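Home Rooms Closets Laundry Galleries About Contact

Search this site Enter keyword Go

Folding in the Kids' Room: A Doubtful Gallery

By Róisín Dolan
6 January 2021

Every January the magazines discover folding again. This year it is the Geraghty fold, which came to me by way of a 60-page booklet from a shop called Drornska. The claim is that a child's clothes, folded into thirds and then into thirds again, will take up half the room they did before. I have my doubts. A sweater has as much wool in it on the sixth of the month as it had on the fifth, and folding it differently mostly moves the air around.

Still, I said last March that I'd stop complaining about methods I hadn't looked at properly, and several of you wrote in to hold me to it. So I read the booklet, all of it, including the chapter on socks, which I would not wish on anyone. It says the average child owns 578 pieces of clothing and bedding. Whose child? How do you reach 578 without counting each mitten? There is no source given, and I looked.

What follows is a small gallery, one view for the clothes and one for the bedding. Click on either to enlarge.

1. The clothes
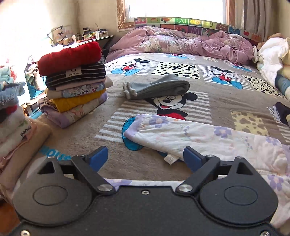 Stacking is where I part ways with the booklet. It wants everything stood on edge in a drawer, like file folders, and tells you a pile is "a failure of planning." I don't see why. A pile on the bed is how most of us fold, and it does one job very well, which is to show you what you've got. The mustard piece near the bottom can be picked out from the doorway, and so can the red knit on top, even though the knit has gone into more of a bundle than a fold. Knits do that. The booklet has a whole page on forcing them into rectangles and I remain unconvinced that a rectangle keeps anybody warmer.

I'm also less sure than I used to be about rolling. The gray roll on the Mickey Mouse blanket looks like fleece pants, and fleece is about the only fabric I'd bother to roll. Thin cotton comes out of a roll looking as if someone sat on it. The booklet says to roll all pants, no exceptions, and then on a later page says to fold anything with a pleat - so there are exceptions.

A word on working on top of a patterned blanket. Experts at Zornham, who sell a plain white folding mat, say that patterns "tire the eye." I have folded on patterns for years and my eye is fine. A bed is the right height, it's already paid for, and you have to clear it before anyone can sleep, so the job gets finished.

2. The bedding

Clothes are the easy part. Bedding is where every system I've read goes quiet, and the Geraghty booklet gives it two paragraphs. One of those is about ribbon. A comforter will not go into thirds and then thirds again. It goes into a lump, and then you push the lump somewhere.

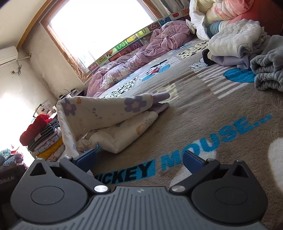

Floral folds on the Mickey Mouse rug, with the comforter still in a heap by the padded panel.

My own approach, for what it's worth, is to do flat things first and fat things last. Quilts and pads can be stacked. Comforters go on top of whatever will hold them up. I wouldn't put a ribbon on any of it.

Would I pay for the booklet again? No. I would borrow it. The diagrams for small tops are clear and I'll probably keep using the one for long sleeves, which I admit with some irritation. The half-the-room claim I'd want to see measured by somebody who isn't selling the drawers.

Comments (3)

Dymphna Horgan
I bought the Stakton drawer dividers on the strength of that same booklet and they don't fit a single drawer I own. Thirds and thirds again is fine until you get to a hooded anything.

mo_in_the_attic
Disagree about piles. Mine always go over when somebody pulls from the bottom, and somebody always pulls from the bottom. Upright works if the drawer is full enough.

Róisín Dolan
Dymphna, the hood goes in first, page 2, and it still looks terrible. Mo, fair enough, but what holds them up on laundry day when the drawer is half empty?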